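Countertop Racks and Jars: Questions We Get

Do I need a two-tier rack at all?
Probably not. If your jars fit in a cupboard and you can find them, keep your money. A rack earns its place when the same few jars come out every day and end up all over the table.

The Vindberg catalog says a rack "doubles your space." Does it?
I doubt it. It gives you a second level, but the lower one is only useful if your hand and the jar both fit under the top one. Measure your tallest jar with the lid on before you order anything. Catalog photos love short jars.

Will it mark a pale wood table?
It can. Sellers talk about weight limits and skip the feet. Thin metal legs put the whole load on small spots, so stick felt pads under them and lift the rack when you move it.

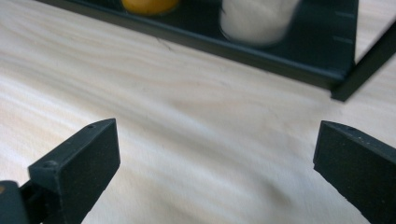 Pads wear out too, and grit gets stuck in them. Check them in June or whenever you do a big clean. As for the Kaneko "scratch-proof" table oil, I tried it for 43 days and saw no difference I'd pay for again.

Where should the tall jars go?
On the lower shelf if they clear it, near the front. Shorter jars can go up top, where you can read the labels. I don't buy the rule that everything has to be sorted by color. Sort by what you reach for.

Is a black rack harder to keep clean?
Flour and dust show more, in my opinion. On the other hand, a bright orange jar is hard to lose on a dark shelf. 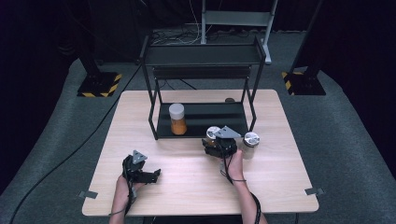 Fouad Naciri wrote in to say that I'm too hard on racks. He has had his Arkitz for years, keeps 20 jars on it, and says the lower shelf is the only reason he still finds the apricot jam. He also thinks felt pads are a waste and uses an old placemat under the legs.

Does the placemat work?
Maybe. It traps crumbs, and you have to lift everything to wipe under it. I'd still take the pads.

Are matching jars worth it?
Jarkach will sell you a set. Washed jam jars hold the same stuff, provided the lids still close tight.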